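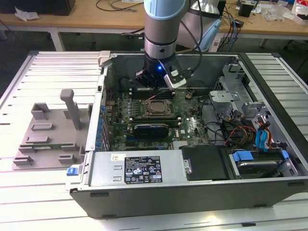 Bench, Monday, tower open on its side.

Monday, notes on the Skokar access runs

Picked up where we left the transit matrix. Collari is the street network, Provier is the bus feed, and the job this week is to get both into one travel time table so we can score each zone by what people can reach from it. The old score only used delay on the arterials, and it told us the Naylor corridor was the worst part of town. By jobs within reach it is closer to the middle. Want to be sure of that before it goes in the draft.

Setup as run today:
Zones: 3,866, centroids snapped to the nearest walkable link.
Cutoff: 30 minutes door to door, including the walk at both ends.
Departure: every 5 minutes across the morning peak, median taken.
Walk speed left at the default. No park and ride.

First run stopped partway with a complaint about the feed. Two bus routes had stop times past midnight written as small hours of the same day, so trips were arriving before they left. Fixed by hand in a copy of the feed. The original is untouched in the raw folder. If anyone downloads a fresh Provier feed the fix has to be done again until I get it into the import script.

Second run finished. Checked the result against the printed timetable for five zone pairs. Four matched within a minute or two. The fifth was badly off, 70 minutes by our table against a ride I know takes half that. Traced it to the footbridge over the rail yard, which is missing in Collari. The walker was being sent all the way down to the underpass and back. Added the link, reran only the zones near the yard, and the pair came into line.

That footbridge matters more than I expected. The zones on the east side of the yard gain the whole hospital area once it is in. It makes me wonder which other footpaths are missing. The network was built for cars first and the walking links were put on later from the sidewalk survey, and the survey did not go onto railroad land or through the parks. Plan is to go over the aerials along the rail line and the creek and list crossings that are not in the file.

Car side went smoothly. Used the congested speeds for the peak and free flow for midday, same cutoff. Near the center the difference between the two is smaller than I thought it would be. Speeds drop but the jobs are close, so most of them stay inside the cutoff. Out at the north edge it goes the other way. Traffic moves fine and there is not much to reach. 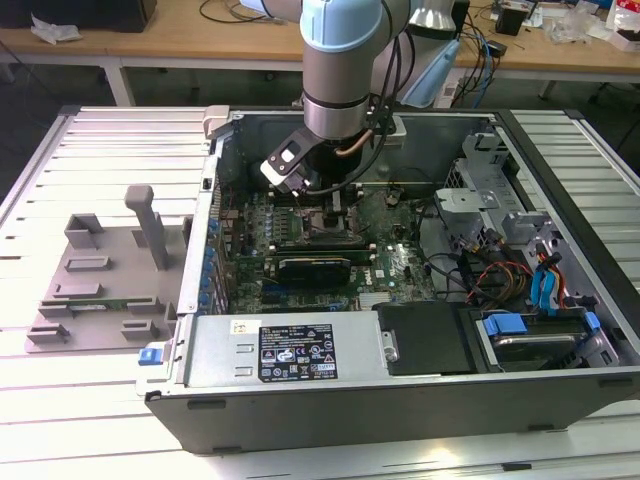 Evie Heywood read the draft table over lunch and wrote back that a single cutoff is going to cause trouble, as a zone that sits one minute outside it gets no credit at all. She would like a decay curve next to it, or at least a second cutoff, and she wants low-wage jobs split out from the total before we compare neighborhoods.

Fair on both counts. The job file has wage bands, so the split is a short piece of work. For the curve I need to pick a shape and I don't want to borrow one from a much bigger city. The household travel survey should have enough commute trips to fit our own. Will look at the sample size by mode first. Bus trips may be thin.

To do:
Move the midnight fix into the import script.
List missing crossings, rail line first, then the creek.
Job totals by wage band, same zones.
Pull commute trips from the survey and plot by travel time.
Rerun the transit table once the crossings are in, and keep the old one for comparison.

Output is in the shared Skokar folder under access, second run. Don't use the first one.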